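Subject: Re: Traveling exhibit at Kungate - install dates

Flurina Wieser wrote:
> Can the museum at Jirkthorpe hold the river exhibit until November?
> We have 344 school tickets booked and would hate to move them.
> Also, do we know how much floor the big sturgeon model needs?

Flurina,

Yes, Jirkthorpe can hold it. Camenzind will truck the crates over the day after they close there. My answers on the rest are below.

1. Floor space. The sturgeon needs 33 feet with the rail, so it has to go in the Gadberg room. The smaller models fit along the east wall.

Please measure the doorway again before we sign. The old plan says 70 inches and I don't trust it.

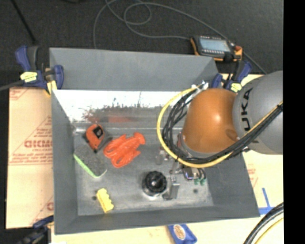 2. School groups. Keep the 344 as booked. The room limit is 491, so there is space for walk-ins - just not during the 10 a.m. talk.

3. Labels. Spanish text is still at the printer. I'll post to the list when I have proofs.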